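Safe Speed Rules for a Home Robot Arm in Simulation
10/20/26
By the Jeltlow project team

Our project looked at how a robot arm should behave in a living room. Most of the safety rules we read in February were written for factories, with fences and trained staff. A home has neither, so we wrote our own short rule set, called Predau, and tried it in simulation before asking for time on real hardware.

Predau has five rules. The two that caused the most argument were the slow zone near breakable objects and the grip check before any lift. 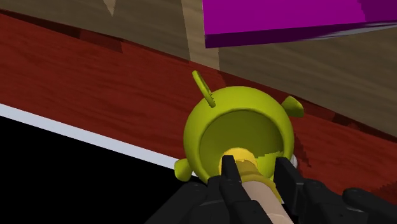

The slow zone is measured from the fingertips, including whatever they hold. Our first draft measured from the wrist - a mistake, as a long object can hit something well before the wrist gets close. The grip check makes the arm pause and compare finger width with the expected size of the object.

We logged 989 runs in two room layouts, Pirihi and Jemwood. Every stop was saved with the rule that caused it, and a run with no log was thrown out.

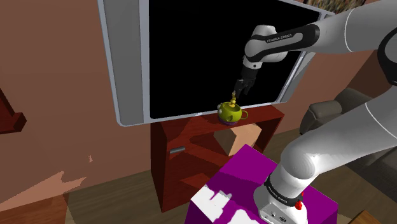
Figure 2. Arm with the gripper above a teapot on the cabinet.

The rules do not cover people or pets walking in. That part is still open.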